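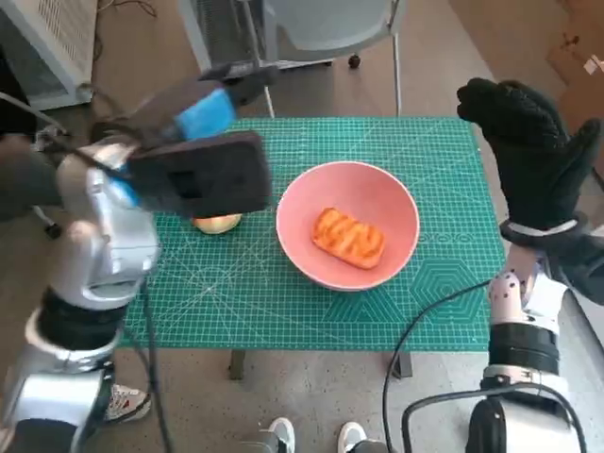

El bollo de rayas en el cuenco rosa, con la fruta al lado.

Lista: merienda-urkside
Asunto: Re: Re: cuenco, base de corte y pan de la merienda

Hola a todos:

Respondo al mensaje del domingo, que dejo citado al final. Van por partes el cuenco, la base verde, el pan y el reparto, porque en el hilo anterior se mezcló todo y hubo quien contestó a una cosa pensando en otra.

El cuenco

Seguimos con el rosa. Es ancho de borde y un bollo rectangular cabe tumbado, que es como debería ir. De pie se apoya en la pared, se dobla por el medio si es del día y la corteza se marca. Con uno solo dentro queda sitio para cogerlo sin tocar lo demás. Si se ponen varios, que sea con los redondos abajo y los rectangulares encima.

La fruta va fuera. Esto ya lo hablamos antes del verano y lo repito para los que os habéis apuntado a la lista en agosto: la fruta madura suelta humedad y el pan se ablanda por debajo. Se deja directamente sobre la base, al lado del cuenco, y se pasa un paño cuando se recoge.

También se preguntó si merecía la pena comprar otro cuenco. Por mí no. En el armario hay 2 fuentes de cristal que no usa casi nadie y que sirven para los días en que venga más gente.

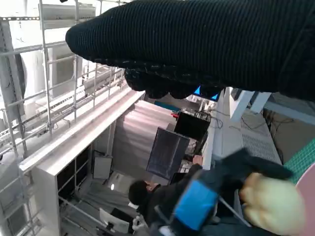
La base de corte

La verde con cuadrícula blanca se queda en la mesa pequeña. Sé que a algunos os parece raro merendar sobre una base de cortar papel, con sus diagonales y sus hexágonos, pero protege el tablero y no resbala. El mantel que teníamos se iba hacia un lado en cuanto alguien apoyaba el codo.

Condiciones para que siga ahí:

- No se corta pan encima. Para eso está la tabla de la cocina. Las migas se meten en los cortes y luego salen pegadas al papel de quien la usa para recortar.
- Se limpia con agua templada y un poco de Griner, sin estropajo. El estropajo se lleva la impresión.
- Nada caliente encima. Ni la tetera ni la bandeja recién sacada. Se comba y después no hay forma de que quede plana.
- Se guarda tumbada. Enrollada, no.

Si alguien la necesita para trabajar, que la coja y avise. Las reglas y las cuchillas no se dejan en la mesa de la merienda.
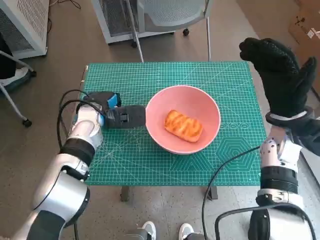

Un solo bollo rectangular en el cuenco, sobre la base verde.

El pan

Llevamos un tiempo alternando entre el horno de Vallejo y la masa que hacemos con harina Gramico. El de Vallejo sale más regular y aguanta hasta el día siguiente. El de casa tiene mejor corteza, pero por la tarde ya está seco si no se tapa.

Para quien hornee en casa, lo que a mí me funciona con los rectangulares: horno fuerte, pincelada de huevo antes de entrar, las rayas marcadas en diagonal sin apretar y 16 minutos. Los redondos necesitan algo menos, hay que mirarlos. Si se pincelan dos veces quedan brillantes por arriba y claros en los lados, y a mucha gente le gustan más así. No los metáis en el cuenco hasta que estén fríos.

De cantidad, con unas 32 piezas hay de sobra para toda la semana. Las que no se vayan a comer en el día, al congelador en bolsa, separando las de forma redonda de las otras. La última vez se congelaron juntas y salieron aplastadas.

El reparto

Para repartir me parece más cómodo sacar las piezas a la base y dejar el cuenco vacío a un lado. Se ve lo que hay, cada cual coge la suya y lo que sobra vuelve dentro. Si al final de la tarde queda algo, se tapa con un plato. El papel de aluminio no ajusta bien en ese borde.

La hora sigue siendo la misma, a las 4. Quien llegue tarde y quiera que se le guarde algo, que lo escriba aquí antes de comer.

Un saludo

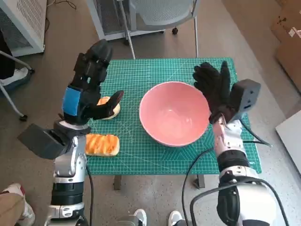
El domingo, otro miembro de la lista escribió:

> Buenas. Dos dudas sobre la merienda.
>
> La primera es si vamos a seguir poniendo el pan en el cuenco o si sería mejor una cesta. En la cesta transpira, pero se caen las migas por todas partes y luego hay que barrer. Yo me quedaría con el cuenco si se forra con una servilleta de tela.
>
> La segunda es si se puede partir el bollo rectangular por la mitad. Entero es mucho para mí y siempre acabo dejando un trozo. Si a otros les pasa lo mismo, podríamos pedir a Vallejo que los haga más cortos.
>
> Puedo llevar las servilletas.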